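Pisharody simulator robot is back up and running after wrist fix

Posted Jul 13, 2025

If you tried to book a run in the Ukus house over the past few days and got bounced, sorry! The simulated robot we all share has been off the timetable while I sorted out its wrist, and I'm pleased to say it's back.

The trouble began when we moved Pisharody over to the new version of Mevden, our simulator. Every so often the wrist would start to shiver as soon as the hand got close to a flat surface, and it would carry on shivering until somebody reset the whole thing. I blamed the countertop first (wrongly), then spent far too long poking at the friction settings before I thought to look at the joint limits.
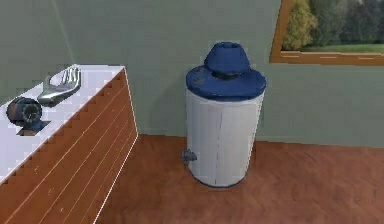 Two of those limits had swapped places when the old setup file was converted, so the wrist was being told to stop and keep going at the same moment. No wonder it shook. I've typed them back in by hand, and while I was in there I cleared out a damping value left over from January that should have gone ages ago.

Then came the dull bit – calibration. The marker position in the file was 3 mm out from where it is on the model, so I corrected that and ran the full set of checks in the bedroom, with the bed and its bits and pieces left just as they were. We do 80 reaches as a rule, but I kept going to 98 to be on the safe side, and the shiver didn't come back once.
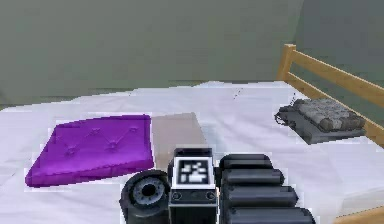 The marker box and gripper in the Ukus bedroom, with the purple cushion on the left of the bed.

A couple of things if you're booked in. Please load the setup file called Dranditix 2, as the first one still has the bad limits in it and I can't delete it until everyone's old runs are copied across. And do the short zeroing routine before you start, even if the person before you swears they've done it.

I've still got the finger segments to look at. They're a touch slow to close compared with the old version, though it's nothing that should spoil a run. Bookings are open again now, and if the wrist so much as twitches, save the log and send it to me before you hit reset.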